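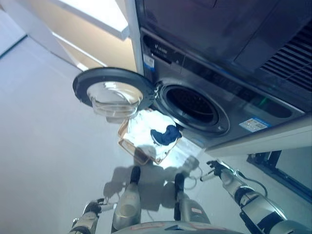
Laundry corner, notebook entry, 19 Jan 2023

Whites day. I have been putting this off because the last two loads came out gray-ish and I wanted to write down what I do for once, so whoever picks up the next load isn't guessing. (And so I'm not guessing either!)

Started by dragging everything over in the tan basket. It was mostly white stuff, but there was a dark blue thing in with it, all scrunched up. This is exactly how we got the gray load in September, I'm sure of it. One navy item rides along in the basket, the basket gets tipped into the drum in one go, and goodbye nice towels. So, new rule for me: anything dark gets pulled while the basket is still outside the machine. Once it's in the drum you can't see a thing, it's black in there.

Other things I want to remember about the front loader:

The door swings out to the left, and it sticks out a good way into the room with that big glass bowl on it. Come at it straight on, or a bit from the right. If you bring the basket in from the left you end up with the door between you and the drum and you have to go all the way around. I do this every single time.

Rest the basket rim close under the opening and tilt it. Socks that fall now fall on the floor right below and not behind the cabinet side, where I once found a pillowcase I had already replaced. The floor is pale and so are the socks, so look twice.

Check the rubber ring. I ran a cloth around the inside fold before loading and got a hair tie and some gray fluff. Wiped it again with plain water. I'd like to do this every 30 washes or so we say, but let's be real, I don't keep a tally, so it will be whenever I think of it.

Then the towels. They are the bulky part of the load and they want to come out of the basket as one lump, which is bad, because one lump goes round and round and thumps on the spin.
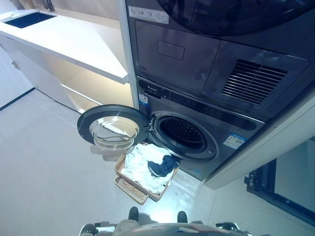
I pull them apart by hand and feed them in one at a time, with the small things in between. Takes maybe a minute longer and the machine stays where it is — last month it was walking itself forward in the cabinet, a tiny bit each load.

Detergent was the Etora powder, the one in the plain tub. I went down to 50 grams from whatever the heaped scoop was before. I have a theory that we've been overdoing it and the gray is partly leftover soap. The Skesolell liquid is nicer to pour but I'm keeping it for colors until the bottle is empty. No softener on towels, please, they stop drying you.

Program: cottons, 60 degrees, extra rinse on. After that everything can go straight up into the dryer, which is the nice thing about having them stacked. Empty the lint filter first!! I'm writing that with two exclamation marks for a reason.

To do:
Order more Lunanano mesh bags, the zipper on the big one is gone
Find a separate basket for darks, any color as long as it isn't tan
Compare one towel from this load with the one still in the closet, in daylight
Try the same load again with 30 grams and write down how it feels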